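Brindow Community Theater, costume & front of house mtg, February
Start 6:40, Corrigan room upstairs
Chair: Orla Dunne. Notes: Morena Rinaldi (typing as we go, sorry for spelling)
Apologies: Jakov, working late, sent his bits by email

## 1. Last minutes

Read, ok. One fix: the coat rack was moved to the side hall, not the back hall. Orla signed.

## 2. Stuff left over from last time

- Lobby heater. Parts still on order. Orla to call again.
- Key for the wardrobe cupboard. Second copy cut, doesn't turn. Take it back to the shop and get the money back or a new one.
- Thank you cards for the bake table people. Not done. Morena, by next meeting, really this time.
- Moth traps. Up in the cupboard and the attic. Nothing in the attic ones, two in the cupboard by the wool coats. Coats to be bagged.

## 3. Money

Costume budget for the spring show is 2000 total. Spent so far 435, mostly shoes and the two waistcoats. Jakov's email says 443. Difference is a pack of hooks and eyes he paid for himself and hasn't claimed. He should claim it. Receipts in the blue envelope please, not loose in the till.

Long-ish talk about whether hire of the wedding dress comes out of costume or out of production. Orla says production, it was in the original show budget under hire. Agreed unless the production side objects. Orla to check the sheet.

No more shoes without asking first.

## 4. Spring show, where costumes are at

Act one nearly there. Mayor's jacket needs letting out at the back, seam allowance is tight but probably enough. Aprons all hemmed. The postman has no hat. Still.

Act two behind. Ballroom skirts cut but not sewn. Orla wants them for the first run with furniture so people can practice sitting down in them. Three sewers can do the weekend, need one more. Machines: the old Ernent is skipping stitches again on anything thick. Tried new needle, same. Options were repair or replace. Repair quote first, Jakov has the name of a man in Corrigan who does them. Do not use it for the skirts till then, use the two white ones.

Quick changes. The innkeeper has to get from nightshirt to full suit in one song and it's a short song. Agreed to sew the waistcoat into the jacket and put velcro behind the buttons. Actor to be told not to undo the buttons, they're only for show. Needs someone stage left to help, asked for a dresser, name to come.

Wigs: put off to next time, ran long last time.

## 5. Front of house

Programs. Print run was argued over again. Last show we had a full box left. 40 fewer per night than last time, Orla's suggestion, carried. Printer wants final copy two weeks ahead. Bios max three lines!! People keep sending a page.

Ushers, short for the matinee. Ask the school. Flashlights need batteries, half of them dead.

Coffee. Urn is fine. Prices same as the fall. Someone asked for decaf, ok, get a small jar.

Dress code for ushers and crew: black top black pants, plain, no logos. Came up becuase of the fall show, where people turned up in navy and one in brown. We have spares in the wardrobe cupboard for anyone who forgets, mostly large. Need a few small.

## 6. Storage and labels

Cupboard is a mess again. Talked through what we want:

- Hang: jackets, coats, anything with boning, long dresses
- Fold: knits, T-shirts, plain blacks, shawls
- Fold flat on a table first, not on your knee. Same width every time so the piles stand up. Label faces out.
- Blacks get their own shelf, second from the top. Currently mixed in with the curtains and you can't tell what is what untill you pull it all out

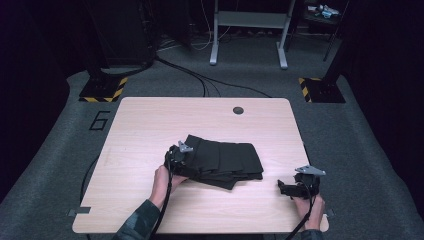

- Shoes in pairs, tied, size on masking tape on the sole
- Hats in the round boxes only, nothing on top of the boxes
- Anything damp does not go in. Dryer room first, back in when it's dry

Orla to type this up as one page and tape it inside the door. Morena said put it on the outside too as the door is always open. Agreed, both.

Loan book: write it down when you take something. The green cloak went out in the fall and there's no line for it. If you have it, bring it back, no questions.

Attic boxes marked "misc" to be opened and sorted at the next work day. Bring masks, it's dusty up there.

## 7. AOB

- Parking. Neighbor at the end complained again re the driveway. Cone to go out on show nights.
- Steamer is leaking at the handle. Wrap a towel round it for now, look at price of a new one.
- Jakov by email: can we have the iron put away COLD please. Yes.
- Safety pins, out. Morena to buy, big and small.

## Actions

- Orla: heater call, check hire line in production sheet, cupboard page, school re ushers
- Morena: cards, key, pins, batteries, decaf
- Jakov: claim hooks and eyes, repair quote for the Ernent, steamer price
- Everyone: loan book, green cloak

Next mtg same room, 6:30 not 6:40. Wigs first on the list.

Closed 8:15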